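Plates on Edge: A Talk About Dish Racks

The woman who runs the kitchen goods counter at Gevora has sold dish racks, plate stands and drying mats for 29 years. She asked us to leave her name out, as she does with every interview, and to come in the afternoon when the store is quiet. We talked at the back table, with a cup of coffee each and several racks pulled down from the shelf.

Her first point was that most people buy a rack that is too big. "They think about Thanksgiving," she said. "Then they have this thing taking up half the counter for the rest of the year. If two people live in the house, you need room for a few plates, a couple of bowls and some cups. Wash the big platter last and dry it with a towel."

She keeps a notebook of what customers bring back and why. It had 573 entries when we spoke. The most common complaint is rust. After that comes slots that don't fit the plates. She said that stoneware with a thick rim is the usual trouble, and that people rarely bring a plate along to try.

"Bring the plate," she said. "I tell everyone that on the phone. Wrap it in a dish towel and put it in your bag. I won't be offended. A slot that looks wide in the store can be too tight at home, and then the plate sits on top of the wires and tips over."

We asked what she uses herself. She has a small rack from Kiani that holds only plates, and a folded towel beside it for everything else. The rack cost her nine dollars on clearance. She doesn't care for the two-level kind. The top level drips on the bottom one, and the bottom one never gets dry.

On the question of wood or metal, she didn't take a side. Wood is kinder to the plates and quieter. It also has to be dried out now and then, and she recommends standing it near a window for an afternoon. Metal can go straight back to the sink and be scrubbed. Coated metal is fine until the coating splits at the ends of the wires. "Look at the tips," she said. "That's where it goes first. Run your thumb over them before you pay."

She feels more strongly about how plates go in. They should all face the same way, and they should lean a little. A plate that stands perfectly straight is easy to knock. She also likes to see plates of one size together, with the bowls kept out of the plate slots.

"People load it like they're throwing cards on a table," she said. "Hold the plate by the rim, both hands if it's wide, and lower it in. Don't drop it the last inch. That last inch is where your chips come from."

Color came up as well. For a long time Gevora sold white plates and very little else. Now she orders soft colors, and customers mix them on purpose: light blue, pale green, a pink close to salmon. She thinks a plain, dark rack is the best thing to put them in.

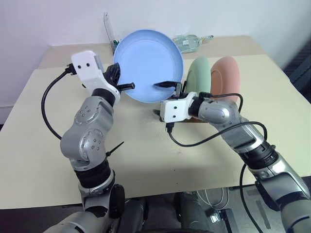 Open Shelves and Small Kitchens

Many of her customers rent, and a good number have no cupboard deep enough for dinner plates. She often sells them a rack for storage as well as for drying. Plates kept on edge can be pulled out one at a time, and there is no stack to lift. The drawback is dust. If a plate hasn't been used in a couple of weeks, she rinses it.

She warned against putting a rack on a shelf above the stove. Grease settles on the plates and it takes hot water and a fair amount of soap to get it off. A shelf beside the window is better, as long as it has a lip along the front. Fandis makes a shelf with a lip, and she has sold some 50 of them since October. She would like it in a shorter length and has written to ask.

Cleaning the rack itself is a job people forget. She does hers every other week with baking soda and an old toothbrush, and pays attention to the feet, where water collects. If there is a tray underneath, it should be emptied every night. "You'd be surprised what I get handed over this counter," she said. "They want a refund and the tray is green."

We asked whether she had any advice for someone buying plates and a rack at the same time. She said to choose the plates first and live with them for a month. By then you know how many you use in a day. The Grokine rack by the register is the one she suggests most often for a first apartment. It is low enough to fit under most cabinets, and the dividers can be moved.

A customer came in then, looking for a drying mat, and she got up to help. The coffee cups went into the sink in the back.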